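Tables that look after themselves
Speaker notes, Norine café owners' afternoon, 10 September 2024
Slot: 40 minutes, with questions at the end

Opening

Thank the Norine people for the room. Say who I am and that I have fitted out small cafés and hotel lounges for most of my working life. I am going to talk about tabletops, what we stand on them, and what customers leave on them. No slides with bullet points. I have one photograph and a box of samples, which will go round during the second part.

Ask for hands: who has stone tops, who has wood, who has something else. Leave time for the person who has all of them.

Part 1. The top

Start with the Tolen job. The owner wanted a pale top because the room was dark. We put in a pale marble and within a month there were rings on every table by the window. Coffee, mostly, and one from a vase. Marble is soft as stone goes and acid marks it. Lemon, vinegar, cola, wine. A sealer slows this down and gives you time to wipe, but it will not stop an acid dulling the polish.

We went back and changed the window tables for a dark red-brown stone with plenty of veining. The marks still happen. People don't notice them as much, and the owner stopped apologising for the furniture.

Points to get across:
Busy pattern hides more than plain.
A polished finish shows dull spots when you look along it towards the light. A honed finish hides them better but takes a stain more readily.
Ask your supplier when the top was last sealed and write the date under the table.
Use a cleaner made for stone. The spray you use on the counter may not be suitable.

Pass round the samples now. Remind people that the large one is heavy. The offcut from Azevedo is the one with the chipped corner, so hand it over chipped side up.

Part 2. What lives on the table

Every table has a few things that stay there all day and a few that come and go. The ones that stay need to earn their space. On a small table I would have one item, and I would put it against the wall.

Plants. Real plants need water, and water ends up under the pot. I like real plants and I have stopped specifying them for tables of this size. Artificial ones have improved. Choose something with a bit of height and small flowers, and dust it. A dusty artificial plant looks worse than no plant. Take it to the sink every other week and rinse it under a gentle tap, then let it drip before it goes back.

Planters. Light colours work well against dark stone. Anything with folds or facets gathers dust in the grooves, so keep a soft paintbrush with the cleaning things. If the base is rough, stick felt under it. Yaowalak Nakpan taught me to cut the felt slightly smaller than the base, and I have done it that way ever since.

Show the photograph here and leave it up.

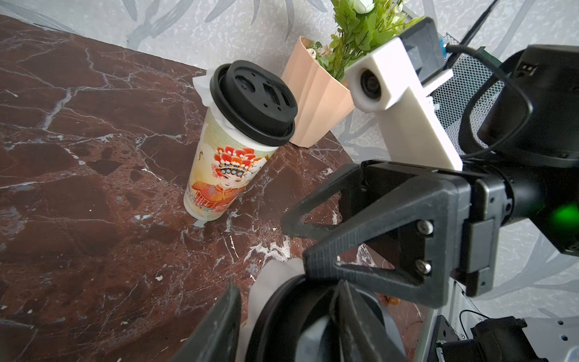 Sebastián Medina wrote back after I sent these notes round in draft, and he disagreed with me about plants on tables: "You lose the space of a second cup, and on a table for two that matters. Put them on a shelf and leave the top clear. My staff can wipe a clear table in one go. With a planter on it they wipe round the planter, and after a week there is a line."

Read that out in full. He is right about the line. My answer is to lift the planter at closing and wipe underneath, and to put that on the closing list so it gets done. If your staff are stretched, do it his way.

Now point to the cup. Tall paper cup, black domed lid, costume figure printed on the side, with a red and blue headdress. A decorated cup will be the strongest colour on a table like this one, and you should allow for it when you choose everything else. The peach planter is quiet enough to stand behind it. A bright red one would have fought with it. The wall has a grey leaf pattern, also quiet. If your takeaway cups carry a strong design, keep the rest plain or pale.

Then the tissue. You can see white paper tucked under the lid. Customers put their rubbish in or on their cups all day long, in every café I have worked in. Give them somewhere close to put it. At Kedel we moved the bin from beside the till to beside the door, and the tables were clearer from then on. A small dish on the table does a similar job, but somebody has to empty it.

Part 3. Money

Keep this short. Cups first. The printed ones at Kedel came in boxes of 500, and the owner had ordered before settling on a lid. Get a sample of both and try them together with a hot drink.

The stone for the Tolen window tables came to 611 pounds, fitting included. That was for small tops and reused bases. Please don't take it as a quote.

Artificial plants: buy one, live with it for a fortnight, then buy the rest.

Questions likely to come up

Can you polish out a ring? Often, if it is only a dull spot. A deep one needs a stone restorer.
Coasters? Yes, if they are heavy enough to stay put. Cork ones went missing at Tolen.
Does dark stone show crumbs? It does, and sugar worse than crumbs.
Scented plants or candles? I would leave both off a table where people are drinking coffee.

Before leaving

Collect the samples. Check the Azevedo offcut is in the box. The next afternoon is in October and will be on chairs, and anyone who wants to bring a broken one should tell Norine first so there is room for it.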